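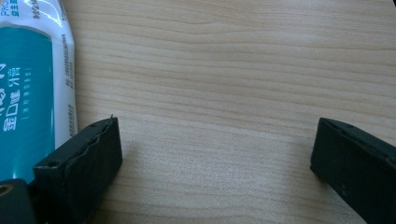 **1/** My laptop updated itself at 2 a.m. and now the window buttons are on the left. I'm 80 percent sure I didn't ask for this. The other 20 percent remembers clicking "Remind me later" until the computer stopped believing me.

**2/** For anyone joining: I moved off Windows in August and have been running a small Linux thing called Grusto. Small as in the forum has 50 regulars and one of them is always mad about fonts. (Hi, Alun Wogan. You were right about the fonts.)

**3/** The new release swaps the old file manager for one called Flevix. Flevix is very clean. It got that way by throwing out the split view, the folder tree and the button that empties the trash. You can still empty the trash. You right-click on nothing in particular and hope.

**4/** Release notes say the change was made "to reduce visual noise." I liked the noise. The noise was where my folders were.

**5/** Good news, the old one is still in the repos. Here is what worked for me, on one laptop, with my luck:

- Open the package tool and search for the old file manager by name. It's called Stindell. It will be listed as "legacy," like a college building.
- Install it. Don't remove Flevix yet. The desktop icons are drawn by Flevix, and I found this out by having no desktop icons.
- Go to Settings, then Default Apps, then Files, and pick Stindell.
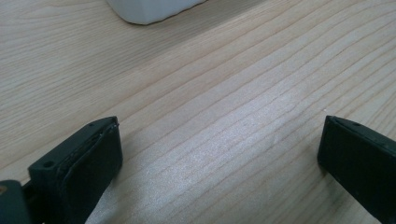 - Log out and back in. A restart also works if you need time to make a sandwich.
- Plug in a USB stick. If Flevix pops up anyway, there's a second setting under Removable Media, because of course there is.

**6/** Bookmarks don't carry over. I had 10 of them and rebuilt the list by hand, and found that four pointed at folders I deleted last winter. So I guess that's a little visual noise reduced.

**7/** Several replies telling me to just learn Flevix. I gave it 10 days! I learned where everything used to be. Wing-yan Tse has been using it since the beta and swears the search is faster, and she's right, it's very fast. You need it to be when you can't see your folders.

**8/** Window buttons: Tweaks, Titlebars, Placement, Right. That took eleven seconds to fix and I'd complained about it for an hour.

**9/** Somebody asked about the Sârbu theme. It does run with Stindell, but the dark version turns the selected file dark gray on slightly darker gray. Use the light one, or memorize where you clicked.

**10/** Alun has now replied about the fonts. Muting this until after dinner.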